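Packing small things in clear boxes, what filling do you use?

halvorsen46
I must send 100 small cubes to a shop in Nestard and I don't want them to arrive scratched. Until now I used newspaper, but the ink comes off on the yellow ones.

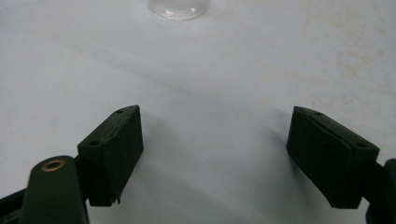
My worktop is white, so every bit of dust shows, and I like this for checking pieces before they go in. The trouble is with transparent things. A clear round one at the far side of the white top is only a thin grey outline, and I have nearly put my elbow on such things — twice in June.

Inarent
Put coloured paper under. White on white is asking for broken glass.

halvorsen46
I don't agree, colour makes me tired after one hour. Pale lavender is my limit.

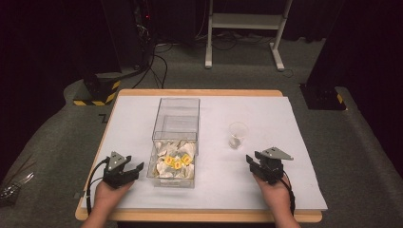
Should the filling go under the cubes or over them?
Both, with the thicker layer under, and the lid must close without pushing.

tea_and_tape
Sorry, but over them is waste. I posted around 400 parcels from Iltmont with filling only below and had no complaints.

Inarent
Then your postman is kinder than mine.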